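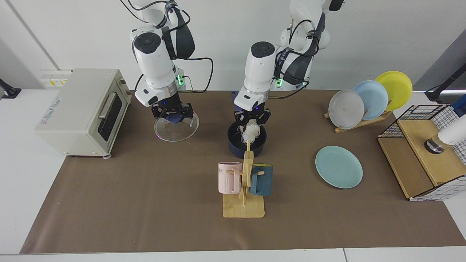
양팔 로봇의 주방 작업을 평가할 때 가장 먼저 정해 두어야 할 규칙은 무엇인가?

시작 상태와 종료 상태를 누가 읽어도 똑같이 재현할 수 있는 문장으로 적어 두는 것이다. 제어기나 학습 방법을 고르는 일은 그다음이다. 냄비가 어디에 놓이고 손잡이가 어느 쪽을 향하는지 적혀 있지 않으면 두 실험실의 성공률을 나란히 놓는 일부터 의미가 없어진다.

4. 작업 셀 운용 규칙

4.1 규칙의 범위

본 절에서는 Nolen 작업군을 수행하는 양팔 작업 셀의 운용 규칙을 다룬다. Nolen은 뚜껑 다루기, 섬유 뭉치 옮기기, 접시 정리 등 일상적인 주방 동작 24개로 구성된다. 기존의 산업용 협동 로봇 안전 표준은 사람과 기계 사이의 위험을 충실히 다루지만, 유리 뚜껑과 컵이 촘촘히 놓인 탁자 위에서 두 팔이 서로의 작업 영역을 넘나들 때 무엇을 기록하고 언제 멈출지는 실험실의 재량에 맡겨 두는 편이다. 우리는 바로 이 빈칸이 대단히 흥미로운 연구 대상이라고 본다. 규칙을 잘 쓰면 안전이 좋아질 뿐 아니라 데이터의 질도 눈에 띄게 올라간다!

규칙은 두 층으로 나누었다. 상위 층인 Barta 규약은 물체 배치, 초기화, 기록 양식을 정하고, 하위 층인 Pisix 점검표는 매 회차 직전에 운용자가 확인할 항목을 정한다. 두 문서는 따로 개정되며, 개정 번호는 모든 회차의 기록에 함께 남긴다. 점검표 한 줄이 바뀌었을 때 결과가 어떻게 달라지는지 추적할 수 있게 된 것은 이 분리 덕분이다.

4.2 물체 배치와 초기화

물체의 위치는 탁자 좌표가 아니라 매트를 기준으로 적는다. 매트를 걷어 세척한 뒤 다시 깔 때마다 탁자와의 관계가 조금씩 달라지기 때문이며, 매트 모서리에서 잰 거리는 그 변화에 영향을 받지 않는다. 회전 대칭이 아닌 물체에는 방향도 함께 적는다. 머그잔은 걸이 못의 어느 쪽에 걸리는지까지, 접시는 눕혀 놓는지 거치대에 세우는지까지 기록한다. 처음에는 이 정도의 상세함이 번거롭다는 의견이 있었으나 한 주만 지나면 대부분 손에 익었다.

작업에 직접 쓰이지 않는 물체도 같은 방식으로 관리한다. 배경 물체는 인식 모듈에 방해 요인이 되고 팔의 이동 경로에도 영향을 준다. 규약 초안에서는 이들을 '기타'로 묶었지만, 시험 운용을 거치면서 모두 이름을 붙여 목록에 올렸다. 목록에 없는 물체가 매트 위에 있으면 그 회차는 시작하지 않는다.

4.3 두 팔의 역할 분담과 정지 조건

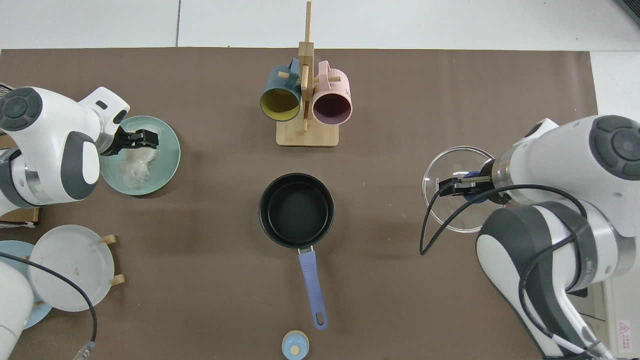 그림 2. Nolen 작업군 수행 중의 작업 셀.

정지 조건을 쓸 때 가장 까다로운 것은 한쪽 팔이 깨지기 쉬운 물체를 든 채로 다른 쪽 팔에 이상이 생기는 경우이다. 단순한 동시 정지는 많은 상황에서 옳은 선택이지만, 파지력까지 함께 풀리면 들고 있던 물체가 떨어진다. Barta 규약은 이동 정지와 파지 해제를 서로 다른 명령으로 분리하고, 파지 해제는 운용자가 물체 밑을 손이나 받침으로 확보한 뒤에만 허용한다. 그림 2에서 오른쪽 팔이 투명한 유리 뚜껑을 잡고 있고 왼쪽 그리퍼는 흰 섬유 뭉치가 놓인 연녹색 접시 위에 있는데, 이런 배치라면 왼쪽에서 오류가 발생하더라도 오른쪽 그리퍼는 닫힌 상태를 유지해야 한다. 반대의 경우에는 섬유 뭉치를 놓아도 파손 위험이 작으므로 왼쪽의 해제 절차를 간소화할 수 있다. 물체마다 '놓아도 되는가'를 미리 분류해 두면 운용자는 급한 순간에 판단할 일이 크게 줄어든다.

공유 영역에는 우선권을 둔다. 두 팔이 모두 냄비 쪽으로 접근할 필요가 있을 때는 깨지기 쉬운 물체를 든 팔이 먼저 지나가고, 다른 팔은 정해진 대기 자세로 물러난다. 두 팔 모두 빈손이면 작업 순서표에서 앞선 동작을 맡은 팔이 우선한다. 우선권은 회차 도중에 바꾸지 않으며, 바꿔야 한다면 그 회차를 중단하고 초기 상태로 되돌린다.

4.4 회차 전 점검

Pisix 점검표는 인쇄했을 때 2쪽을 넘지 않도록 제한하였다. 긴 점검표는 뒤로 갈수록 읽지 않고 표시만 하게 된다는 것을 초기 운용에서 확인했다. 주요 항목은 다음과 같다.

그리퍼 손가락의 마모와 이물질을 눈으로 확인한다.
케이블이 팔의 전체 이동 범위에서 당기거나 걸리지 않는지 저속으로 한 번 움직여 본다.
유리와 도자기 물체의 테두리에 금이 간 곳이 없는지 살핀다.
매트가 들뜨거나 접힌 곳이 없는지 손으로 쓸어 본다.
비상 정지 버튼을 눌러 두 팔 모두에서 정지 신호가 기록되는지 확인한다.

케이블 항목은 특히 강조하고 싶다. 양팔 구성에서는 한쪽 팔의 케이블이 늘어져 탁자 위 물체를 건드리는 일이 생기는데, 기록만 보면 파지 실패와 구분하기 어렵다. 저속 확인을 의무화한 뒤로 원인 미상으로 분류되는 실패가 줄었고, 남은 실패를 분석하는 일도 훨씬 즐거워졌다.

4.5 기록과 공개

모든 회차는 성공 여부와 관계없이 보존한다. 중단된 회차에는 중단 사유 코드를 붙이며, 현재 코드는 27종이다. 운용자가 적당한 코드를 찾지 못하면 자유 서술로 남기고, 비슷한 서술이 쌓이면 새 코드로 승격한다. 기록 관리에는 Droruvach 저장소를 사용하였으며, 규약과 점검표의 모든 개정판도 같은 곳에 둔다.

공개할 때는 실패 회차를 성공 회차와 같은 형식으로 묶어 내놓기를 권한다. 뚜껑을 기울이는 각도가 조금 컸다거나 섬유 뭉치가 그릇 가장자리에 걸렸다는 식의 기록은 다른 연구자가 자기 작업 셀의 규칙을 다듬을 때 매우 쓸모 있는 재료가 된다. 규칙의 개정 이력과 회차 기록을 대응시키는 절차는 다음 절의 평가 지표와 함께 설명한다.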